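CHAPTER 6
Labels, Bags and Boards: Keeping Track of Small Items

Key terms: primary label, secondary container, location code, handoff, running board

A sample that cannot be matched to its record has no value to the people who need it. In November the stockroom at Belimham, a mid-sized supply site, went through 946 small items that had come back from three work areas. Of these, 41 could not be matched to any entry in the log. Most of the 41 were sound and properly closed. Some had lost their labels, and others had labels that pointed to a shelf code no longer in use.

The earlier chapters dealt with large stock, such as crates and cartons, where a worker can read the label from several feet away. Small stock is different. The label is narrow, the print is tiny, and the item is often inside something else by the time a second person sees it.

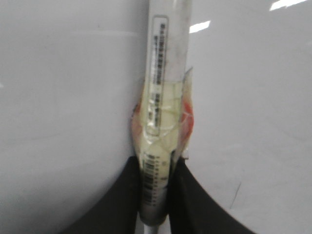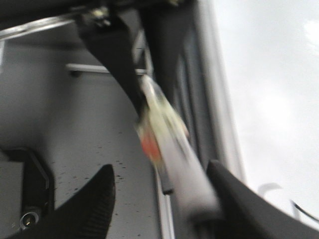
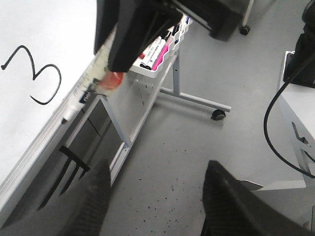 Small items pass through several hands, and each handoff is a chance for the record and the item to come apart. The primary label is the one fixed to the item itself. The secondary container is whatever goes over it, usually a bag or a sleeve. A clear bag lets a reader check the primary label without opening anything, but only if the plastic lies flat. A crumpled bag around a tube, with creases running over the lower end of a white label strip, makes the reader turn the item or smooth the plastic before the print can be checked. A second label with its own barcode helps only when both labels lead to the same entry. The board used for the running record should have its markers in a tray right below the writing surface, so that a number can be put up at once. A single "3" in black marker means something to the person who wrote it. Anyone coming in at six in the morning will need a word next to it.

Ayantu Tekleab, who set up the tracking system at Enska, asked her staff to write the area name before the number every time. The rule took 18 days to become a habit. Before that, the same figure had been read as a shelf, a batch and a count.

This chapter covers four subjects. Section 6.1 explains how to choose a label for a curved surface. Section 6.2 deals with bags and sleeves, including when to leave them off. Section 6.3 compares the board methods used at Wuyts and Nulluto, one of which handles more than 400 items a shift. Section 6.4 sets out the steps for tracing an item that has no match in the log.

Before you begin, review the sample log sheet at the end of Chapter 5. You will fill in a similar sheet in Section 6.1.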